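Clearing the kitchen table, again

2 min read

Right. Table. It was meant to be ten minutes while the kettle boiled and it's turned into most of the morning.

Kinga rang halfway through so I did the rest one-handed, badly. Two bags of post gone through, most of it recycling. Found the gas letter from October. Paid, thank goodness. Still to do – the tape box, the little red and white carton, the towel that should of gone in the wash.
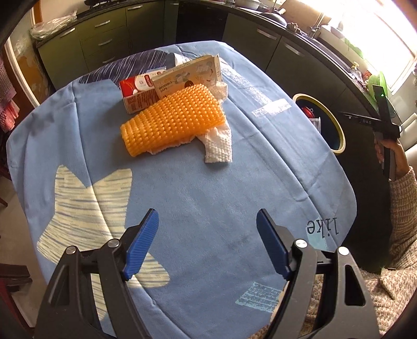
I do like that blue cloth though, stars and writing and all. Jolanta thinks it's too busy. She can think that. It hides crumbs, and with dark green cupboards all round you want something light in the middle or the whole room goes gloomy by four.

New rule is nothing stays on the table overnight. Igor gives it 11 days. I give it less, he leaves his keys wherever he's stood.

Next job is the drawer under the kettle. Batteries, string, a takeaway menu from Rernside that shut yonks ago. Not today. Tea frist, then lunch, then maybe.

Recent posts
Soup from what was left
The hall cupboard, part two
Shuzhen's bread, my version
139 jam jar lids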